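Home | Opinion | Retail | Archive | Contact

Loyalty cards are asking too much of us

I have 13 loyalty apps on my phone. I use three of them. The rest were downloaded at a till, usually with someone waiting behind me, on the promise of money off something I was already holding.

Marketing people call this engagement. I worked in it for eight years, first for a shoe chain and then for Fistley, the homeware shops, and I called it engagement too. We reported the number of sign-ups every month and the number always went up. We did not report how many people opened the app a second time. When I finally asked for that figure at Fistley, it was almost 49 per cent after a month, and everyone in the room was pleased. I thought it meant we had annoyed the other half for nothing.

My view is simple. A loyalty scheme should give a discount to people who come back. It should not be a way of getting a date of birth, a home address and permission to send a message every evening at six. Most schemes now do the second job and do the first one badly.
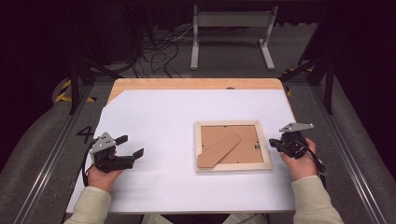

What the old card got right

The paper stamp card had faults. It got lost, it went through the wash, and some staff stamped it twice for their friends. But a customer could read the whole offer in one go. Buy this many, get one free. There were no levels, and the points did not run out in the spring without warning.

Normunds Vaher, who ran the counter side of Kalniņš when it still had its bakery shops, kept paper cards long after his suppliers told him to stop. He was offered a digital scheme by Jaladden more than once. His objection was that he already knew who his regulars were and what they bought, and he did not want to pay a monthly fee to be told. I argued with him about it at the time. A bigger business can't work from memory, and I still think that. But he was right about the cost, and he was right that a customer who likes the bread will come in without a notification.

What the apps added was a layer of guesswork. Prices on the shelf now come in two versions, and the lower one is for members. I don't regard that as a reward. The higher price has often been put there to make the lower one look good, and shoppers have noticed. People who don't own a smartphone, or don't want another account, pay extra for the same tin of paint.

We use cookies to improve your visit. Accept all | Manage choices

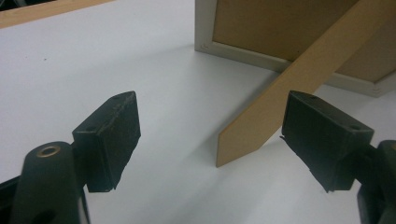 TRUDHAM, December – The shopping centre here has just replaced its joint gift card with an app, and I went along to try it. Signing up took longer than buying the socks. I was asked for my favourite shops, my household size and whether I had a pet. At the end I was given a voucher that could not be used on the same visit.

The young man on the help desk was polite and plainly tired of explaining it. He had a stack of the old gift cards beside him, which are still valid until they are spent, and he said most people asked for one of those.

I would like to see retailers try something smaller. Ask for an email address or a phone number and leave it there. Put the full terms on one side of a card. Let people collect without an app if they want to, and send them a message when there is something to say – a sale, a change in opening hours, a voucher about to expire. Then count how many of them come back and buy something, and put that number at the top of the monthly report, even in the months when it goes down.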